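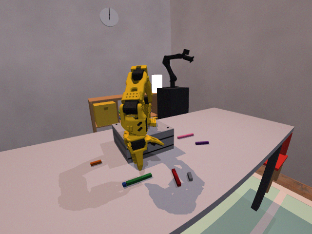 Fig. 1. The practice cell as rendered in the simulator: yellow arm on its base, gripper open, bars and one small cube-like piece on the table.

Robot Cell Upkeep, Handout 4
Setting up and looking after the tabletop arm
Notes by Suleiman Obi, revised 2024-06-08

Read before the lab. The earlier version from May had the homing steps in the wrong order and should be thrown out.

4.1 What the simulator is good for

You will do the first half of this unit on the rendered cell and the second half on the real arm in the back lab. The two share a joint layout and a control program. They share less than the sales pages for simulation packages would like you to believe, and a good part of this handout is about the gap.

The simulated cell is good at three things you will use this week. It will tell you when a commanded pose is outside the joint limits. It will tell you when two solid parts overlap. And it lets you run the same move 400 times overnight without wearing anything out. I have no quarrel with any of that.

It is bad at telling you whether a cell is healthy. Simulated screws do not back out. Simulated cables do not stiffen up in January. If your virtual arm reaches a bar on the table and closes on it, you have learned that the geometry works out, under whatever friction number somebody typed into the settings file. Go and look at that number before you quote a grasp success rate to me. In last term's reports the most common value was the default, and hardly any report mentioned it.

4.2 Base and mounting

Start every setup at the base and work outward. People like to start at the gripper because it is the part that does something. Then they calibrate the gripper, find the base is loose, tighten it, and have to calibrate the gripper again.

The base in Fig. 1 is the grooved gray box, and two small dark screw heads show on its top. In the model they are decoration. The physics treats base and table as a single rigid thing, so you could delete the screws and get identical results. On the real unit the mounting screws carry the whole reaction load every time the arm stops short, and they are the first thing to check.

Procedure for the real unit:

Power off at the wall, not at the software panel.
Support the arm at the large middle joint with one hand. It will drop when the brakes release.
Check each mounting screw with the torque driver, going corner to diagonal corner.
Put a paint mark across each head and onto the base plate.
Push the base sideways with your palm. If you feel any movement at all, stop and call me or Seo-ah Wang.

The paint mark matters more than the torque reading. A reading tells you about today. A broken mark next week tells you the screw turned.

Some of you will have seen the Vivix application note claiming that their thread compound makes re-checking unnecessary. We used it on one of our two units. I have no measurement that says it helped and no measurement that says it hurt, and the note does not give one either. Keep checking.

4.3 Homing and joint zero

Order of homing is wrist, elbow, shoulder, base rotation. The folded-forward posture in the figure is close to what you will see partway through, with the gripper low near the table. On the real arm, clear the tabletop before you home. In the simulator you can leave the bars where they are, and if the finger sweeps through one of them you will get a contact warning and no bill.

After homing, the software reports all joints at zero. All this says is that each encoder found its index mark. If the encoder disk has slipped on its shaft, the joint will be wrong and the panel will still show zero in a confident green. So you verify with the fixture block:

Move to stored pose 16.
Slide the block under the fixed finger. It should go in with light drag.
Rotate the base joint a quarter turn and try again.
If the drag changes between the two positions, suspect the table or the base before you suspect the encoders.

The fourth step catches people. A table that is not flat gives exactly the same symptom as a bad shoulder zero, and the shoulder takes an afternoon to redo. Use the straightedge first. The rendered table is perfectly flat everywhere, so you will never meet this fault until you are in the back lab.

Log the result either way. A log with only the failures in it is not much use.

4.4 Gripper

Look at the two fingers in Fig. 1. One is thick and tapers to a point facing the tabletop; the other is slimmer and extends out to the right. For upkeep purposes treat them as different parts with different wear. The thick one meets the table when somebody sets the approach height too low, so inspect its tip for flattening. On the slim one, inspect the pivot.

Opening check: command full open, then full close, then full open again, and listen. A click at the same point each time is usually a tooth. A click that wanders is usually a cable touching something.

Closing force: the panel displays a figure. It is computed from motor current. It is not a force measurement, whatever the label says, and it drifts as the motor warms up. Use the spring gauge. On unit B the panel read 291 last month on a finger that was not touching anything. I still do not have a satisfying explanation. The best guess is grease packed behind the finger pivot, which was cleaned out, after which the reading fell, but the arm was also power cycled at the same time and so we cannot say which did it. Please do not change two things at once. I say this having changed two things at once.

Rimula finger pads: the supplier suggests replacing them every term. We replace them when they are worn. Look for shine on the contact face, and for an edge that you can lift with a fingernail.

4.5 Laying out test pieces

The default layout mixes long and short bars and puts them at different angles, which is useful. The red bar and the short gray one beside it lie at similar steep angles, close together, and that pair is the hardest pick in the set. The orange bar, off to the left by itself, is the easiest. A report that gives one overall success figure for the whole layout tells me nearly nothing, and you should break results out by piece.

The blue cube-like piece is placed very near the left end of the green bar. From the viewpoint in the figure I would not want to say whether the two touch or merely sit side by side. Query the contact list before you plan a pick on either. In the real cell there is no contact list, and you will have to bend down and look.

Notice the shadows as well. If you are doing the optional vision exercise, the soft bluish-gray area takes in both the red bar and the short gray bar. A color threshold tuned on the orange bar will not necessarily hold up there. Last year one group reported a fault in the arm and spent two sessions re-homing it, when all that was wrong was a threshold that lost the gray bar. Before you open the machine, check that the machine was told the right thing.

4.6 Fault log, unit A

Short extract for discussion. Bring your own reading of it.

Cycle 196: wrist overshoot on return. Re-homed. Cleared.
Next session: wrist overshoot on return. Re-homed. Cleared.
Following session: wrist overshoot on return. Re-homed, gain reduced. Cleared.
Session after that: slow moves, missed pick on short bar. Gain restored.

What does "cleared" mean in the first three lines? My view is that it means the person went home. Seo-ah disagrees and thinks the gain change was sound but too large. What we both accept is that the wrist set screw had not been looked at in any of the four sessions. It was loose when we got to it. Whether it was loose at cycle 196, we have no way to know, as no paint mark had been put on it.

4.7 Claims to be careful with

"Self-calibrating." Ask: against what reference? The Trorgate controller brochure uses the word on its front page and never gets round to saying. When we tried the feature it repeated the homing routine twice and averaged. If the encoder disk has slipped, that gives you the same wrong answer with less scatter.

"Maintenance free for life." Ask whose life.

"Validated in simulation." Fine as far as it goes. Ask which parameters were measured on hardware and which were left alone.

4.8 For the lab

Bring safety glasses, closed shoes and a printed copy of the log sheet. Work in pairs, one on the stop button and one at the arm. The person on the stop button does nothing else, including writing.

Hand in: the completed log sheet, your fixture block results at both base positions, per-piece pick results from the simulator with the friction value stated, and one paragraph on a reading you did not believe and what you did about it.

Reading for next time: section on backlash, and skip the part on automatic compensation until we have talked about it.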